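晚上十点多，终于坐下来写两行。今天满脑子都是凳子，塑料凳子，四条腿的那种，我这辈子没想过会为一张凳子写日记！

起因是Aitana（Arroyo，不是楼下面包店那个，我每次写她名字都要跟自己解释一遍）月底要过来住，她一来肯定要喊上一帮人吃饭，而家里能坐的东西总共就是那张沙发和两把吱吱叫的餐椅。上次吃火锅Lucian是坐在行李箱上吃完的，吃到一半轮子还滑了一下，他端着碗，人往后退，筷子上那片肉硬是没掉。后来他每次来都要提这件事，提得我心烦，于是上个礼拜去Bangash逛了一圈，抱回来一套Ladura的组装凳子，40块，便宜得我在收银台前又确认了一遍是不是看错标签。本来还看中一张折叠长凳，要600多，摸了两下就走了。

拆包装比我想的麻烦，塑料膜一层又一层，胶带粘得特别牢，指甲都劈了一个。说明书只有巴掌大一张，正面是图，反面是一长串我看不懂的语言，编号倒是很认真，什么3,621、什么431，我对着看了半天，猜是零件号，也可能是客服电话的一部分（谁的客服电话只有三位啊）。算了，凳子嘛，腿朝上，拧进去，还能怎么样。
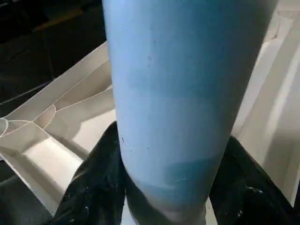
淡蓝色的一根，靠下那圈深青上有道细细的划痕。

颜色这件事我纠结了好久。我一直想要家里的东西都是白的，最多白里带一点点灰，看着清爽，Lucian说那样像牙科诊所。他自己家的东西五颜六色，杯子没有两个是一样的，毛巾有一条橘色的，我每次洗完手都不太敢用，怕越擦越热。我说夏天嘛，蓝一点也行，蓝的凉快。他说凉快靠风扇。然后我们俩就为了风扇又吵了十分钟，凳子的事一个字没推进。

不过同一个东西，在不同的光底下看真是会变。早上觉得它偏蓝，到了下午又觉得是灰白，我还揉了揉眼睛。Aitana学过一点画，她以前跟我讲过白色是最难画的，因为白色从来都要看旁边放的是什么，我当时嗯嗯啊啊地应付过去了，现在倒是想起来了，等她来了要好好问一问。

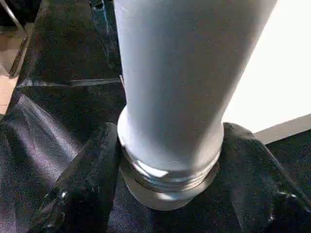
Bunport，八月

接着写。刚才去关窗，外面一点风都没有，港口那边的灯全亮着，空气里一股咸味混着谁家煎鱼的味道，闻得我又饿了，吃了半盒剩饭回来。

讲到哪了，螺纹。我对带螺纹的东西有一种说不清的敬畏，小时候家里有个旧台灯，灯泡我怎么拧都拧不正，总是歪着进去一点点就卡住，我爸过来，先往反方向轻轻转小半圈，听到“嗒”一下，再往回拧，顺顺当当就到底了。这个办法我用到现在，果酱瓶、水管接头、花洒，样样管用。家里的人都以为我手劲大，哪里是手劲，全靠那一下“嗒”。

Lucian不信这套，他拧什么都是上来就使蛮力，拧歪了还要再加一把劲，他家厨房水龙头就是这么坏的，坏了以后漏了整整一个春天，他拿一个汤锅接着，还说听着水声好睡觉。我给他打电话讲今天在弄凳子，他第一句话就是“你别拧太紧”，我差点把电话挂了！你听听这是谁在教谁。

后来他又在电话里讲起Brenda，就是海边那家卖旧家具的店，说那边有一种木头矮凳，坐上去屁股舒服，比塑料的强。我说塑料的能擦啊，汤洒上去一抹就没了，你那木头的洒一次就留一个圈。他想了想说那也是。难得他有一次“那也是”，记下来，以后有用。

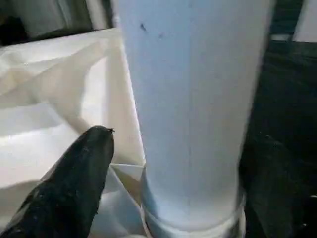 白里透着一点蓝，靠上的地方有几个小黑点。

我这个人就是看不得小黑点，白的东西上面有一个点，整天眼睛都往那边跑。以前买过一只白汤碗，碗底有个针尖大的黑点，用了三年，每次喝完汤都要看它一眼，后来碗摔碎了，我捡碎片的时候第一个找的还是那个点。妈妈说这叫自己找罪受。凳子好歹是坐在屁股底下的，腿上有点什么，谁会趴到地上去看呢，除了我。

还有皱巴巴的包装膜，我舍不得马上扔。白的、大张的，冬天盖花盆正好，去年阳台上那两盆薄荷就是没盖，一夜就蔫了。我知道我最后多半还是会扔，每次都是叠好，塞进柜子，半年以后再翻出来，骂一句，扔掉。先叠了再讲。

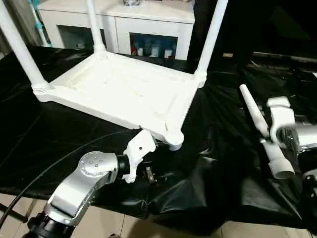

凳子我打算放在阳台门口，那个角落早上有太阳，平时我坐着剥豆子、换鞋，来客人了拎过来就能用，塑料的又轻，Aitana那种爱把家具搬来搬去的人也累不着。就是得先弄完才行。倒扣在桌上的时候看它还挺神气的，三条白腿往上戳着，底下垫的黑布亮闪闪的，衬得它更白了，就剩前面右边那个角还空着一个短短的口，像小孩换牙。我越看越觉得好笑，又拍给Aitana看，她回了我一长串笑脸，然后问：那我坐哪条腿上？这个人真的是，还没来就开始点菜了，说要吃我做的茄子，要多放蒜，还要有冰西瓜。

凳面背面那些一格一格的，我猜以后肯定很会藏灰，得找把旧牙刷留着刷。旧牙刷上次放哪了来着，水槽下面？还是跟鞋油放在一起了？明天找。

另外要记得：问Lucian借那个大的锅，上次说好的，他肯定忘了。西瓜提前一天买，冰箱中间那层要腾出来，那罐打开很久的酸黄瓜该处理掉了。茄子买细长的，圆的那种吸油太厉害。还有餐椅吱吱叫的问题，看看要不要垫块毛毡，不然六七个人一起吃饭，椅子比人还吵。

十一点半了，手指头还是有点疼，劈掉的那个指甲贴了创可贴，打字老是按错。去睡了。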